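Guvau Manipulation Group
Posted in June by Fiona Purves

Ticket: Grasp policy drops success when wrist frames are blurred
Status: Resolved, follow-up open
Reporter: Patricio Collado
Assigned: Fiona Purves
Component: Cavia (wrist-view grasp policy)

Original report from Patricio

Cavia is doing great on slow approaches and falling apart on fast ones. Same cell, same objects, same checkpoint. When I cap the arm speed at the low setting it closes on the object nearly every time. When I let it run at full speed it tends to close early, short of the object, and then it sits there holding air and reports a grasp. I restarted the policy server, reseated the wrist camera cable and re-ran the hand-eye calibration. No change. Logs are in the usual folder. I'd like to know if this is a camera problem or a model problem before I touch anything else.

Fiona, first look

Thanks for such a clean report, this is a fun one! I pulled the logs and replayed them against the policy offline. The early closes are all there in the replay, so the gripper driver is doing exactly what it's told. The close command comes out of the network too soon. That rules out the motor side and the cable, and I'd stop re-running the calibration for now.

What I don't know yet is whether the network is confused by the images themselves or by the delay between the image and the joint reading. At full speed both get worse together, which makes it annoying to pull them apart.

Patricio

Makes sense. For what it's worth the timestamps looked okay to me, but I only checked the first couple of runs.

Fiona, timing check

Checked all of them. The camera stamp lags the joint stamp by 7 ms and it's very steady, at low speed and at full speed. I shifted the joint readings to match and replayed again. The early closes got a tiny bit better, but most of them stayed. So timing is a small part of it and I've put the shift into the config anyway (it's correct, we should have had it from the start).

That leaves the images. I went through the fast approaches by hand and sorted the wrist frames into sharp, soft and smeared. The policy's close score jumps on the smeared ones, even when the object is clearly still ahead of the fingers. On the sharp frames just before and just after, the score is low, as it should be. One bad frame is enough, because the close command latches.

Cayetano Villanueva

Jumping in from the training side. I think I can explain this. Our training set is mostly slow teleop. The only time the fingers look smeared in that data is right at the end of a demo, when the operator squeezes and the fingers whip inward. So the network has picked up a perfectly reasonable rule: blurry fingers mean we're closing. At full speed the whole image smears, fingers included, and it fires the rule.

I went looking for frames that would break that rule, ones where the fingers are badly smeared and wide open, with the object still beyond them. The plastic toy pieces in the mesh-sided cell turn out to be perfect for this. They have big curved shapes, strong colors and some see-through material, so the blur does odd things to their outlines while the rest of the view is still easy for a person to read.

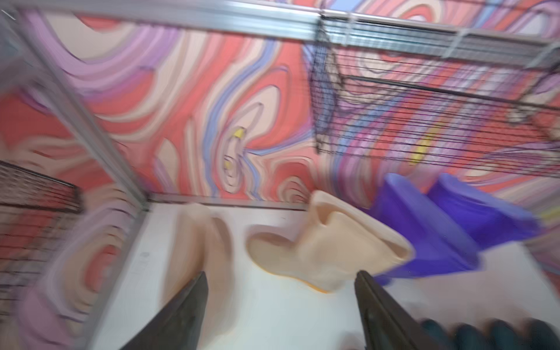
My first idea was to train a small blur detector and simply hold the close command whenever it fired. It worked, in the sense that the early closes went away, but it also blocked real closes during quick grabs and the arm would hover for a beat over every object. I don't want to ship that. Better to teach the policy that blur carries no information about whether to close.

Fiona

Love this explanation. Can we test it before retraining? If you're right, I should be able to take a sharp frame from a slow approach, add fake motion blur to the finger region only, and make the score jump.

Cayetano

Yes please, that would settle it for me.

Fiona, blur test

Done, and the result is beautiful. I took 324 sharp frames from slow approaches, all with open fingers and all well before contact. Three versions of each: untouched, blur on the background only, blur on the fingers only. Background blur barely moves the close score. Finger blur pushes it over the threshold in most of them. Same frame, same object, same arm pose, and just smearing the fingers makes the network think it's time to grab.

So Cayetano's rule is real. The script is in the tools folder under the ticket name, and it runs on a laptop in a few minutes if anyone wants to try it on their own policy. I'd be really curious to see what it does on the Nesport arm, which has much thinner fingers.

Khrystyna-Mariia Pavliuk

Very nice test. Two questions before anyone spends GPU time. First, your fake blur is a straight line in one direction. Real blur at the wrist has some rotation in it, so parts of the image smear more than others. Second, does the score depend on how open the fingers are? If it only jumps when they're half closed, I'd read the result differently.

Fiona

Good questions. Rotation: added a version that blurs around a center point near the wrist axis. The jump is still there, slightly smaller. Opening: I split the frames by finger width from the encoder. The jump shows up at every width, including fully open. It's a bit stronger when the fingers are narrower but it never goes away.

Khrystyna-Mariia

Then I'm convinced. Go ahead and retrain.

Cayetano, retraining

Here's what I changed, so it can be repeated:

I added 617 new approach clips at full speed, none of them ending in a grasp. The arm comes in, gets near the object and backs off with the fingers open. These give the network plenty of smeared open fingers that don't lead anywhere.

I added blur augmentation during training, with a random direction and length, and with rotation mixed in following Khrystyna-Mariia's comment. It's applied to the whole image and leaves the action labels alone.

I also gave the network the finger encoder value directly. It was being logged all along but the old input list left it out. Please check your own input lists, it's an easy thing to miss.

I kept the network size, the learning rate and the rest of the data the same. Training finished overnight.

Patricio, retest

Ran the new checkpoint this morning, 60 full-speed attempts with a mix of objects. No early closes at all! Four misses, and all four were ordinary ones where the fingers landed off to the side and the object slid away. The old checkpoint on the same object list closed early in 23 out of 60. Slow approaches are as good as before, as far as I can tell from a shorter run.

One thing I noticed while watching: the arm looks more sure of itself in the last stretch. The old one used to twitch the fingers on the way in, even on the attempts that worked. I'd gotten so used to it that I'd stopped seeing it. The new one keeps them still until it gets there.

Fiona

This made my week. I re-ran the blur test on the new checkpoint and the finger-only blur now moves the score about as little as the background blur does.

Saturnino Goicoechea

Great thread. Can I ask which of the three changes did the work? I have a similar policy on the Xie cell and collecting hundreds of new clips would be hard for us. If the augmentation gets most of the way there I'd start with that.

Cayetano

Fair question and I don't have the full answer. I trained one extra version with augmentation only and ran it on the replay logs. It removes the majority of the early closes but leaves a stubborn handful, mostly on see-through objects. Encoder only is training now. My guess is that augmentation plus encoder gets you nearly all of it, but please treat that as a guess until the replay is in. Start with the blur test, it costs you nothing and it will tell you if you have the same problem in the first place.

Saturnino

Will do. Running it Friday.

Fiona, closing notes

Marking this resolved for Cavia. For anyone landing on this ticket with the same symptom: replay your logs offline first and see if the early close comes from the network. Check your camera and joint stamps. Then run the blur test on fingers and background separately. If finger blur alone moves the score, look at where blur shows up in your demos.

Left open: the encoder-only run, Saturnino's results, and the latching close command, which I still think should need two frames in a row. Patricio is opening a separate ticket for that one.

We use cookies to keep you signed in and to remember your ticket filters. Accept / Manage settings

Guvau Manipulation Group | Contact the tracker team | Back to top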